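Tistura office: Lobo desk and bookshelf, gallery

Posted in Fit-outs. Text by Abílio Veloso.

The Lobo suite is a desk with storage underneath and an open bookshelf unit standing above the level of the worktop. The worktop is finished in grey wood grain. The colour is confined to parts of the interior: orange-brown at the drawer frame, orange-red at the back of several of the shelf cubbies. It was ordered through Plorkex in May for the large room at Tistura and is still being dressed.

Dimensions as ordered: desk length 188 cm, bookshelf height 169 cm. The sheet also lists a set of 9 shelf pins, with 2 spare. Assembly was done from the printed instructions with a hand driver and a rubber mallet. No power tools were used on the cam fittings, as the particle core strips easily and a stripped cam hole cannot be recovered without filler.

The order of work was carcass, worktop, drawer, then the bookshelf. The drawer went in after the desk had been levelled. A desk of this length will rack slightly on an uneven floor, and the drawer shows it before anything else does: the gap at the top of the frame opens on one side and closes on the other. Adjust the feet first and the runners second. Starting with the runners only moves the fault somewhere else.

Clothing for a day in the room is light. The air conditioning is set for the whole floor and runs warm at our end by mid-afternoon. Long cuffs catch on open cubby edges and pick up dust from the shelf faces, so short sleeves are the usual choice.
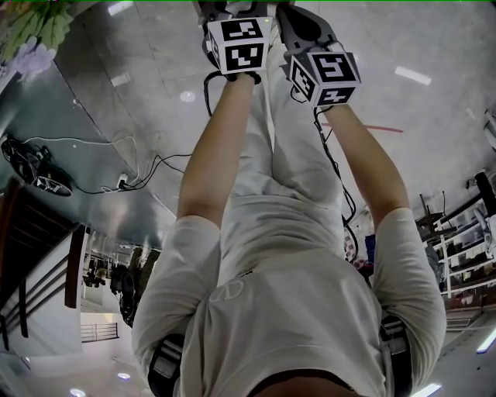 White T-shirt with short, wide sleeves, light grey trousers. Both hands occupied.

A note on the finish. The wood grain is a printed surface, and it runs the length of the worktop. It marks less than the plain white version we had in the previous office, though it shows fingerprints at a low angle under tube lighting. A damp microfibre cloth is enough. Spray cleaner leaves a haze that takes longer to remove than the original mark did.

The open compartment under the worktop has one horizontal shelf. Box files fit upright if the shelf is lowered by one pin position, at the cost of the space beneath it. We have left it at the middle position for now. The drawer frame sits to the right of this compartment, between grey sides, and its orange-brown edge is the strongest colour at desk level.

The flowers are artificial. Fresh stems were considered and rejected on the grounds of water near the equipment. They were bought as a single bouquet and will be split between two containers once the containers are chosen — the stems are long and will need trimming with side cutters, as ordinary scissors do not go through the wire.

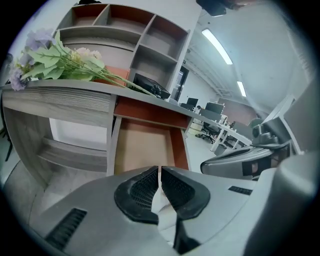 Desk and bookshelf, with the office beyond. Lavender, pink and cream flowers on the worktop, orange box behind the stems, shelves still empty.

Outstanding items: decide on a place for the orange box, route the leads behind the desk, and fill the cubbies. Heavy items will go in the lower row. The coloured backs will be left partly visible, which limits each cubby to a single row of books or one storage box. The Livulon storage boxes were measured against the opening and are slightly too deep; they project past the front edge and have been returned.

Comments

Carolina Aguiar
Are the orange-red backs fixed, or can they be swapped around? I have the same unit in plain grey and would like two in colour.

Abílio Veloso
They slide into a groove before the top panel goes on. To change one you would need to take the top off. Mark the panels in pencil first.

benchandbrace
Agree on levelling before touching the runners. I spent an evening doing it in the wrong order.

Carolina Aguiar
Thanks. Will leave it until we move offices, then.

Contact | © Tistura | Back to top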